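Notebook, bench 2, June 2023
Cloduvia project, tray clearing

OK, writing this up before I forget which settings were which. Short version: the change to the action chunks helped, the wrist camera dropout helped a lot less than I'd hoped, and I need to redo one batch because I logged it against the wrong checkpoint (my fault, see the end).

Where we were in May: one policy for the whole meal-clearing job, both arms, trained on 249 teleop demos. It did fine on the big stuff and fell apart on anything small. The wrapper was the worst, then the spoon. It would go to the right place, close a little early, lift nothing, and carry on as if it had the thing. Classic. I spent way too long blaming the gripper calibration for that.

What I changed this time. I cut the demos into subtasks by hand (ugh), so the 249 turned into 1376 short segments, each with a one-line text label. Food goes to the black tray, trash goes to the clear bin, dishes go to the rack. The policy gets the label plus the head view and both wrist views. I also dropped the chunk length to 28 steps, which makes the motion a bit twitchier but lets it look again before it closes. Same learning rate, same everything else. I did NOT touch the image augmentation, even though I really wanted to! 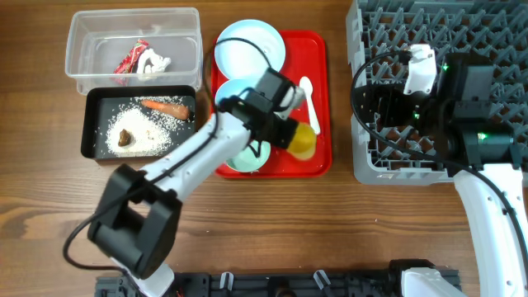
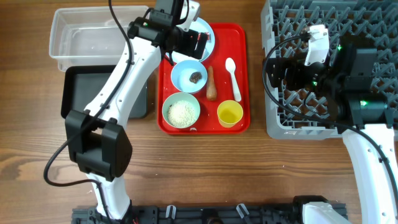
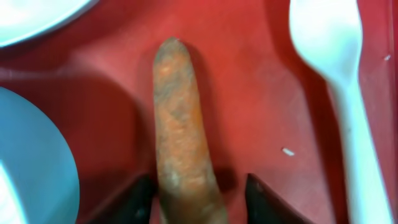 Category: Manipulation / Bench notes

The carrot is a nice test for the wrist view. From the head camera it's an orange stripe and the policy gets the direction right nearly every time. Up close the skin is all mottled, grayish in patches, and the old model seemed to hate that. In the wrist view above, the fingers are open on both sides of it with red tray showing in the gaps, and that's about as centered as I could ask for. I'd like to see how it copes with the carrot turned sideways — we have hardly any demos like that.

Cups are still annoying. The yellow one is see-through enough that its color shifts with whatever is behind it, and the wrist camera features wander all over the place. I tried masking the cup in the head view for one run and it got worse, so I put that back. Ouellet's cup set is opaque, and if we borrow a couple we could at least find out whether it's the color or the shape that's the trouble.

Rice. I keep going back and forth on whether stray grains should count against a run. For now I score the bowl as cleared if the bowl ends up in the rack and the bulk of the rice is in the black tray. Grains on the border are fine by me. Olton scores theirs stricter than this, so don't put our numbers next to theirs without a note.

Result, with the usual warning that it's one bench and one person doing the resets: 23 full clears out of 28 tries with the segmented labels. I'm pretty happy with that! The misses were mostly the spoon. It grabs too far down the handle and the thing swings when it lifts, and then the rack prongs win.

The dropout runs (blanking one wrist view at random during training) I can't really call yet. They looked smoother to me, but the score hardly moved, and I don't trust my eye on smoothness after a whole afternoon of resetting trays.

The batch to redo is the third one. I loaded the old checkpoint and wrote down the new one. It's flagged in the Clurnell log, please don't average it in.

To do:
— relabel the spoon segments so the grasp and the place are separate
— more sideways carrots
— ask about the opaque cups
— check the cable slack on the left wrist before the next long run
— rerun batch three with the right checkpoint this time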